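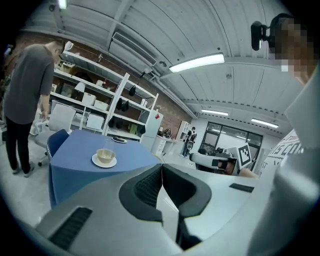 Capital planning for robotic data collection

Capital planning for robotic data collection is the work of choosing, costing and scheduling the equipment a group needs to record demonstrations for training robots. It takes in hand-held grippers, head-mounted cameras, robot arms, computers and storage, along with a good many humbler things (shelving, power boards, spare finger pads) that have a habit of turning up late in a budget and eating whatever was left in it. The term is used mostly by small laboratories and start-ups, where the person filling in the purchase order is quite often the same person who will be holding the gripper come June.

Scope

A plan normally begins with the tasks to be recorded. Tabletop work, such as moving cups and dishes about, can be done with hand-held grippers in an ordinary furnished room, and the outlay is modest compared with a full robot cell. Work that must be replayed on a machine calls for at least one arm, a stand or bench to bolt it to, and printed marker boards for calibration, which are cheap to make and surprisingly fiddly to mount well.

Most planners divide their spending into capital items, which are depreciated, and consumables, which are not. Finger pads sit awkwardly between the two. They wear, they tear, and they're lovely and inexpensive one at a time, but a busy team goes through plenty of them, and it is kinder to everyone to give them a line of their own.

Costing

Unit prices are usually the easiest figures to get and the least useful on their own. The Plomard method, named for the workshop where it was first written down, works instead from the cost of a usable recorded hour. Wages, set-up time, discarded takes and repairs are all added to the purchase price, and the total is divided by the hours that survive checking. In its original worksheet, a hand-held kit was costed over 316 usable hours and a bench-mounted arm over 567, the arm being slower to get going but expected to stay in service a good deal longer.

Storage deserves a generous allowance. Wide-angle video from several cameras fills drives quickly, and a second copy kept elsewhere doubles the bill before anyone has bought so much as a cable.

Leasing and shared purchase

Leasing suits groups whose tasks are likely to change. The Imov schedule, a common form of lease plan, spreads payments over seven quarters, with an option to swap grippers partway through. Shared purchase is the neighbourly alternative: under the Tedesco arrangement, two or more groups buy a single arm and book time on it, each supplying its own hand-held equipment and paying for its own breakages.

Lead times

Delivery is a frequent source of trouble. Planners at Kovusia allow about 96 days from order to first recording for an imported arm, counting customs, electrical inspection and the slow, patient business of calibration. Hand-held gear tends to arrive sooner, and it makes good sense to start training operators on it while the crate is still at sea.

See also

Depreciation
Equipment leasing
Robot calibration
Teleoperation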